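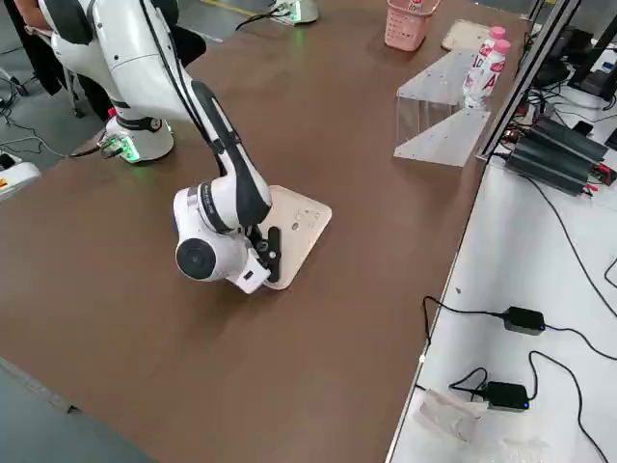 **Reiko Maruyama**

I'm putting together a citation sheet for a unit on political comics, and I can't settle how to cite a single panel when the book has no printed page numbers. The main text is the collected Flenby, published by Prinard, which is unpaginated from front to back. With a prose novel there's no difficulty. A sentence like "the white arm lowered its two black fingers onto the beige plate" gets a page reference and that's the end of it. In a comic the same action can be spread over several panels, with a caption from a different speaker running across them, and a reader checking a quotation needs to know which panel I mean. Our department handbook says to "use page numbers where available" and stops there. Should I have students count pages by hand? If so, from where? I also have splash pages, two spreads that cross the gutter, and one chapter reprinted from a magazine with its original folios left in.

**Tshepo Mthembu**

Count by hand, but fix the starting point and state it in the first note. I use the first page of story art as 1 and ignore the title page, indicia and introduction. Then cite chapter, page, panel, separated by periods, so 2.15.4 is chapter 2, page 15, panel 4. Restart the page count at each chapter. If you number continuously, one miscounted page throws off every later reference.

Rules I give students:

- Panels are numbered in reading order, left to right, then down. An inset takes its number after the panel it sits in.
- A splash page is panel 1, written out. Don't leave the field blank.
- A spread takes both page numbers joined by a hyphen, and panels are numbered across the whole spread.
- Captions and balloons are cited by the panel they appear in, even if the speaker is in another one.

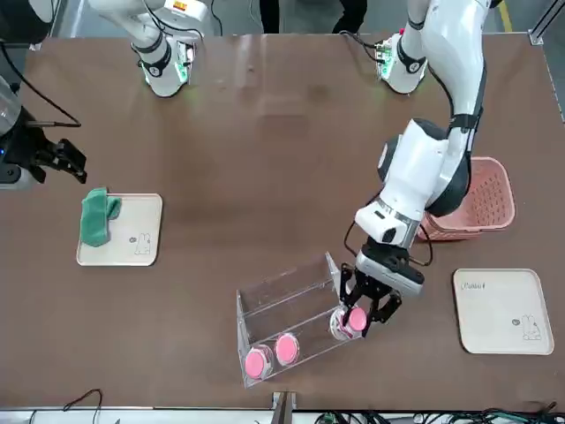 For the chapter with leftover folios, ignore them in your references and say so in the same first note. Otherwise you'll get half the class citing 38 and the other half citing 2 for the same page. If you quote lettering, keep the line breaks out and convert all caps to sentence case, unless the capitals are emphasis within mixed-case lettering. Bold can stay as italics.

**Yetunde Iyamu**

Just check the ebook, it probably has numbers.

**Anneliese Fröhlich**

Ebook numbering usually includes the cover and front matter, and it can change between files, so I wouldn't mix it with a print count. Tshepo's scheme works. I would add the edition to the first note, as collected volumes sometimes drop or move the original covers. If the covers interrupt the story pages, decide once whether they count. I leave them out and cite them as "cover, ch. 2".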